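Collecting and Caring for Display Models
Handout for session four: buying secondhand

Last updated 2 May 2020

Hello again. We ran out of time when we got to the question of boxes, so I'm starting there and then going back to pick up the rest. If you missed the session, this should get you most of the way, but borrow somebody's notes on the paint section because I drew a lot of it on the board and I'm not going to try to draw it again.

Boxes

People ask me whether the original box matters and my answer is always "to whom?" If you want a ship on your bookcase, a box is just something that takes up room in the closet. If you think you might sell in a few years, keep it, keep the foam, keep the little paper slip with the part number. Mavis Kapoor brought in her Halvorsen tugboat (the green one, lovely thing) and the box alone had cost her 25 dollars from a different seller. She bought it separately! I'd have done the same.

Two things to check on a box:
- Does the foam fit the model? Sellers marry up boxes and models all the time and the cutouts give it away.
- Is the foam breaking down? Old foam gets sticky and it will leave marks on a varnished hull. If it's going, store the model wrapped in plain tissue and keep the foam in its own bag.

Reading a listing

We went through the Jivcombe auction catalog, lots 59 to 75, and I asked you to mark any word that made you nervous. Good list. "Display wear" was on nearly every sheet, and so was "from a smoke-free attic," which I had never seen before and which made me laugh.

"Museum quality" tells you nothing. "Built from kit" tells you quite a lot, mainly that the seller is being straight with you. "Restored" is the one to ask about. Who did it, when, and is there a picture from before? Tobias Marchetti asked what to do if the seller doesn't answer. You move on. There will be another one, there's nearly always another one, even when it feels like there won't be.

Scale is worth checking with a ruler. If a lot says 1:72 and gives a length, look up the real ship or plane and do the division. I've seen listings where the scale was plainly a guess, and a wrong scale usually means the rest of the description was guessed too.

Cleaning

Dust first, always, and with a soft brush. I use a makeup brush from the drugstore. Cloths come after that, and only on the big smooth areas like a hull or a wing, never near rigging.

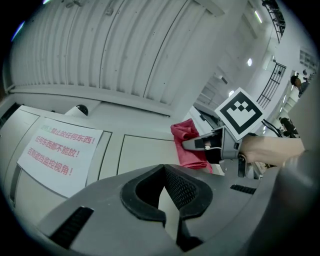 Stands and bases

A stand does more work than people think. Most of the broken models I get handed were fine until the stand let go. Look at the peg, look at the hole the peg goes into, and give it a very gentle wiggle. If it moves, it's going to move more.

Wood stands can be glued with ordinary wood glue. Clear acrylic is trickier, because the wrong glue turns it cloudy and you can't undo that. Test on the underside. Madalena Brandão had a good idea about replacing a cracked Boltex stand with a plain turned base from a craft store, and I think that's fine as long as you keep the old one in a bag with a label — a later owner may care about it even if you don't.

Paint and touch-ups

My advice is still don't. I know, I know. A chip on the nose of a plane bothers you every time you walk past it. But a chip is honest and a bad touch-up is forever, and it drops the price more than the chip did. Eglė Vasiliauskas told us about a tanker she bought at Hidatstead for 103 dollars that had been repainted from the waterline down with what she thinks was house paint. She got it for the price of the fittings, really, and she's happy with it.

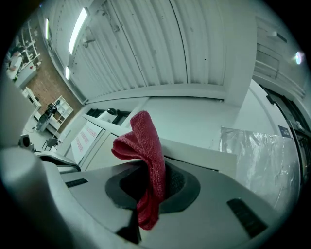 If you absolutely must, use a paint you can take off again, put on as little as you can, and write down what you did. Stick the note under the base. I do this with mine and I've already been grateful for it once, when I couldn't remember which of two lifeboats I'd worked on.

Sunlight is the other paint problem. Reds go first, then some of the blues. Turn the model now and then if it lives near a window, or better, move it. A north-facing shelf is a nice place for a model and a hallway is nicer still if you don't have kids or a big dog going through it.

For next time

Bring one model you own and one listing you'd be tempted by. Tavion Dunleavy has offered to go first. We'll talk about what you'd pay and why, and then postage, which is a sore subject for anyone who has ever bought a sailing ship with the masts up. The June session is the one on insurance and inventories, so start a list of what you have if you haven't got one. A notebook is fine.

Related handouts
Session one: What counts as a display model?
Session two: Wood, resin and diecast
Session three: Makers' labels and where to find them
Session five: Packing and postage
Glossary of listing terms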